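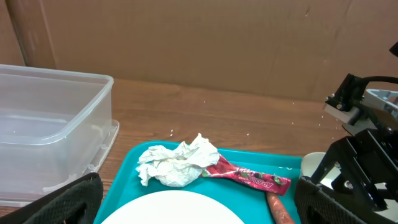
Tray clearing at the sorting table: tray with napkin, wrapper, plate and carrot

Tray return automation in a staff canteen – what happens to the dish room team?

Posted in: Workplace and Employment > Catering and Facilities
Tuesday, January 1, 2019

Our organization operates a staff canteen that serves lunch on weekdays. The management has informed us that tray clearing will be handed over in part to a robot arm supplied by Rovent, beginning with a trial at one table in the dish room. At present, two employees on each shift take the trays from the return rack, separate waste from dishes and load the washer. The canteen returns over 200 trays on a normal day.

I write on behalf of the kitchen staff. We have been told that no positions will be removed during the trial, but we have received nothing in writing about what the work will consist of afterward. I would be grateful for replies from workplaces that have already introduced a similar arrangement. In particular, we wish to know whether the remaining work became lighter or merely different, what training was provided, and which matters should be settled with the employer before the trial begins. Advice on how to deal with food that has been left whole would also be welcome, as our present rule is that all food from a returned tray is discarded.

Posted by: canteen_staff_rep

Our site introduced automated tray clearing in the canteen of the Kollár building, and the arrangement has since become permanent. I supervise the dish room and can describe the changes from that position.

The work became different before it became lighter. In the first weeks the staff spent more time at the table than previously. A plate or a cup is a fairly regular object and was seldom a difficulty. Napkins and wrappers were another matter. A crumpled napkin has no fixed shape, and when a wrapper is lying partly under it the two may be lifted together. With us this meant that paper went into the packaging bin and had to be taken out again by hand. You should therefore ask the supplier how mixed waste is to be treated, and who is responsible for correcting the bins.

The duties of the two employees on the shift were rewritten as follows. One person attends the table, removes anything that has been dropped or placed wrongly, and wipes down the surface between batches. Crumbs build up quickly. The other person loads the washer and moves the full containers. The posts alternate at mid-shift. I would recommend that this rotation be put in writing, as attending the table is less tiring for the back but considerably more monotonous, and two of our longest-serving employees asked to be moved to the serving line for that reason. Both requests were granted.

Training consisted of half a day with the supplier and a printed sheet. That was not sufficient. A second session was held in January, after the staff had collected their own questions, and it was of much greater use.

With regard to whole food, we did not change our rule. A raw carrot that comes back on a tray goes to food waste in the same way as a half-eaten one. The robot should not be used as an occasion to relax hygiene practice.

Posted by: dishroom_supervision

Make sure they tell you who is allowed to stop the machine. At our place only the shift lead could do it at first and that was changed after a complaint. Everyone on the floor should be shown the stop button on the first day.

Posted by: Grelent_nights

I would add the following points to the first reply, from the side of employee representation.

Request a written statement covering the period after the trial as well as the trial itself. An assurance that no positions will be removed during a trial says nothing about vacancies that are left unfilled later. At Dridell, where I was involved in the discussions, hours were not cut, but temporary contracts were not renewed, and the permanent staff only became aware of this when the rosters were issued.

Ask whether any figures will be kept on individual employees. The supplier's records in our case noted each manual correction together with the time at which it was made. Combined with the roster, this made it possible to see who had been at the table. We agreed that the records would be used for maintenance only, and that they would be kept for 100 days.

Finally, pay grades should be reviewed. Attending an automated table involves fault reporting and basic checks, and in our agreement these are now listed as separate duties. The review took longer than the trial itself – please begin early.

Posted by: works_council_member_1292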